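Modul Küchengeräte und Werkstoffe
Skript zu Einheit 6: Stielkasserolle und Glasdeckel

6.1 Gegenstand

Behandelt wird die Stielkasserolle mit antihaftbeschichteter Innenfläche und separatem Glasdeckel. Die Begriffe folgen dem Glossar zur Übungsreihe Dundier, die auch in der Prüfung verwendet werden. Topfkörper, Stiel und Deckel werden getrennt beurteilt und getrennt protokolliert.

Zur Sichtprüfung wird der Deckel abgenommen und mit dem Knauf nach oben neben der Kasserolle abgelegt. Die Unterlage soll hell, matt und eben sein. Der Topfboden wird senkrecht von oben betrachtet, der Innenrand schräg gegen das Licht. 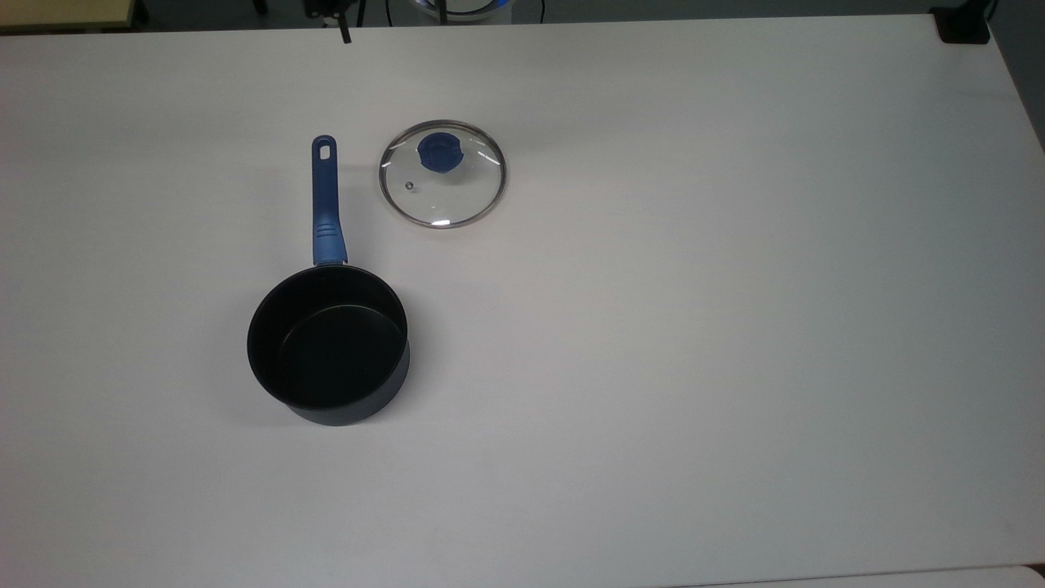

Beurteilt werden am Topfkörper: Kratzer und Abplatzungen der Beschichtung, Verfärbung am Übergang vom Boden zur Wand, Verformung des Randes. Am Stiel: fester Sitz am Ansatz, Risse im Griffbereich, Zustand der Aufhängeöse. Rückstände sitzen bevorzugt in den Rillen am Griffansatz und werden dort leicht übersehen.

6.2 Deckel

Deckelglas ist in der Regel thermisch vorgespannt (Einscheibensicherheitsglas). Der umlaufende Metallring schützt die stoßempfindliche Kante. Ein Deckel mit Ausbruch oder Riss wird ausgesondert, auch wenn der Ring noch geschlossen ist. Eine Reparatur ist nicht vorgesehen.

Die Dampföffnung begrenzt den Überdruck unter dem Deckel und vermindert das Überkochen. Sie ist bei der Reinigung von beiden Seiten durchzuspülen. Der Deckel wird ausschließlich am Knauf gefasst und beim Abnehmen vom heißen Topf so gekippt, dass der Dampf vom Körper weg austritt.

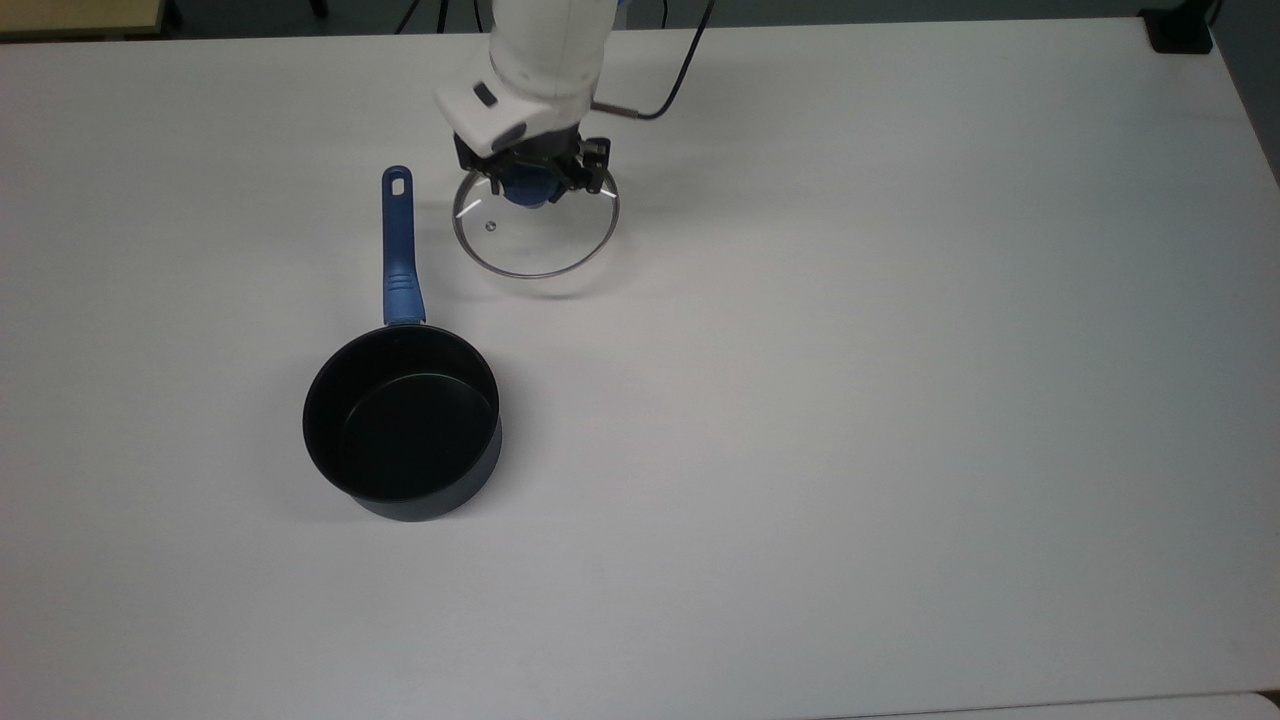 Siriwardena merkte dazu an, das Kippen werde in den Übungen meist richtig ausgeführt, das anschließende Ablegen dagegen nicht: Wer den heißen Deckel auf eine nasse, kalte Fläche lege, riskiere den Bruch durch Temperaturwechsel. Im Protokoll sei deshalb auch die Ablagefläche zu vermerken.

Dem wird im Formblatt Zullov, Zeile 28, Rechnung getragen. Einzutragen sind Material und Zustand der Fläche (trocken, feucht, nass).

6.3 Aufgabe

Prüfen Sie eine Kasserolle nach 6.1 und 6.2. Skizzieren Sie den Deckel in der Draufsicht und tragen Sie Knauf, Ring und Dampföffnung ein. Abgabe im Januar, Fach 347.

Zuletzt aktualisiert: Januar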